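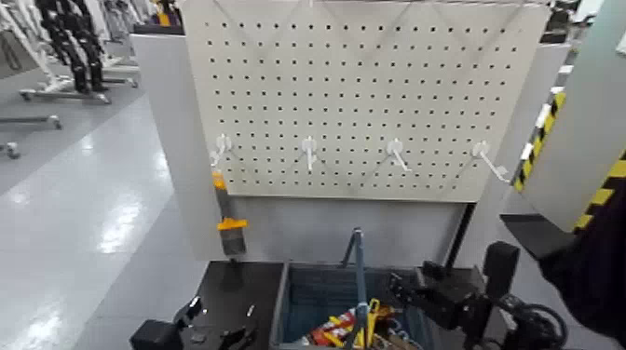
Tool Day at Kilasham

The job is one most of us have done badly on a Saturday afternoon. There's a bin full of stuff, there's a pegboard with hooks, and the stuff in the bin is supposed to be on the hooks. At the Kilasham open day in January 2021, I stood and watched a robot work at exactly that, and I could have stayed until they turned the lights off.

Kilasham is a training hall for humanoid robots, tucked into a business park between a tile wholesaler and a place that repairs boat engines. It opens its doors to visitors once a year. You sign in, you get a sticker, and then you walk out onto a floor so shiny it throws the ceiling lights back at you. Robots wait on wheeled stands, legs and all, and past them are the workstations.

I skipped the welcome talk (sorry) and went straight to the tool station, which the staff call Prudix. It's a plain dark bench with a pegboard behind it and white plastic hooks in a row. An orange-and-gray tool was hanging from the hook on the left. Everything else was still in the bin: yellow-handled pliers with their grips spread wide, red-and-white packaging, a long blue rod sticking up at a slight angle out of the heap like a flagpole. The robot had one black hand over the bench and the other hovering by the edge of the bin.

And that hover is what got me! It's the moment where the machine has to choose. Pliers are a mean thing to hand a robot, all curves and hinges, and they love to lie on top of whatever else you might want. Grab one grip and the other swings. A person sorts that out with a little wiggle of the fingers and never thinks about it again.

The engineer on duty told me the team had logged 1,262 tries at the station before the open day. Plenty of those were flops, she said, and the flops get saved along with everything else. A dropped wrench is worth keeping. So is a hook that gets missed by the width of a pencil, and the hooks get missed a lot, being thin and white against a light board full of little black holes.

Each demo slot ran 20 minutes. I had planned on one. I stayed for three, next to a boy of maybe nine who groaned out loud at every fumble and clapped at every clean grip, and by the third slot I was groaning right along with him.

The software that plans the reaches is called Hrytsenko, and it was built in-house. I asked whether it knows what pliers are for. It doesn't, the engineer said, and for this job it doesn't need to. It needs to know where the handles are and which way is up. She seemed more excited about the wrists anyway, and spent a good while showing me how a cable has to be looped so it won't snag when the forearm turns over.

There was more to see. Plurkia, a small firm that makes finger pads, had a table by the entrance where you could squeeze 33 samples of rubber and vote for the grippiest. I voted for a pink one that felt like a pencil eraser. Upstairs there was coffee, and a long line for it.

I went back down for one last look at the bench before catching my bus. The boy was there again, telling his dad which tool it should go for next.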